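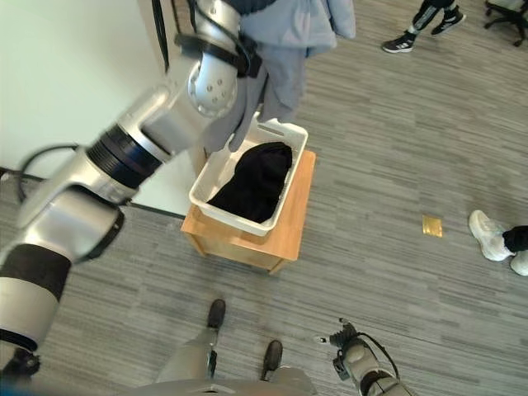 Figure 1. Left arm holding a pale blue garment over the white basket.

Site Visit Report: Garment Handling Demonstration, Tellunwood
Prepared by Benedita Frade
October 2022

1. Purpose
The visit was arranged as part of the second-year automation unit. Students were asked to observe one working system and report on its layout, its task and its limits. I chose the Gandard demonstration at the Tellunwood open day, where a two-armed robot on legs was shown handling clothes in furnished rooms.

2. Layout
Bettencourt, who host the open day, fitted out the demonstration area as a small home. It has a floor area of 49 square metres. The furniture is ordinary household stock and nothing is bolted down, so positions change between sessions. Visitors may walk through while the robot is on its feet.

3. Equipment
Each arm ends in a hand with several fingers. The forearms are silver and the joints dark, with cable run along the outside at the wrist. The handout gave the supply as 443 watts at idle and 819 watts with both arms moving. We were not able to check either value.

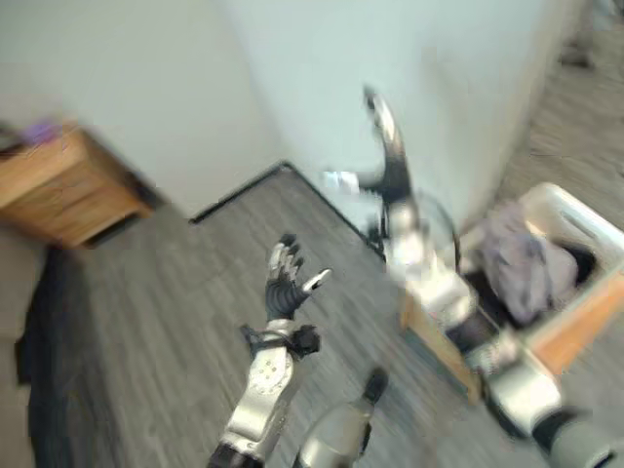
The external cable was the first thing our group asked about. The Ilero technician said that an earlier build had it inside the forearm, and that replacing it meant taking the wrist apart. Outside, it can be changed in minutes, but it can also snag. The cable is inspected every 4000 wrist cycles and the result is entered in a paper log.

Clothing is a hard load to plan for. It has no fixed shape, and a grasp point chosen from one view may be hidden once the arm moves. On the bed, the grey garment and the black one lay close together on a white sheet. Contrast was good for the black item and weaker for the grey. I would expect this to affect how well the edges are found, although no data were supplied.
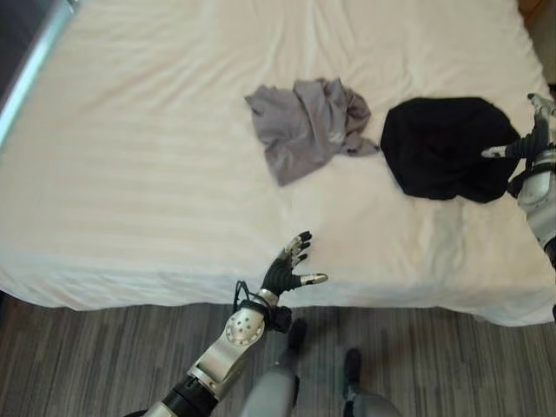
4. Limits of this report
Cycle times were not recorded. The handout did not state how much of the motion was planned on board, and the question was left with Ilero for a written reply.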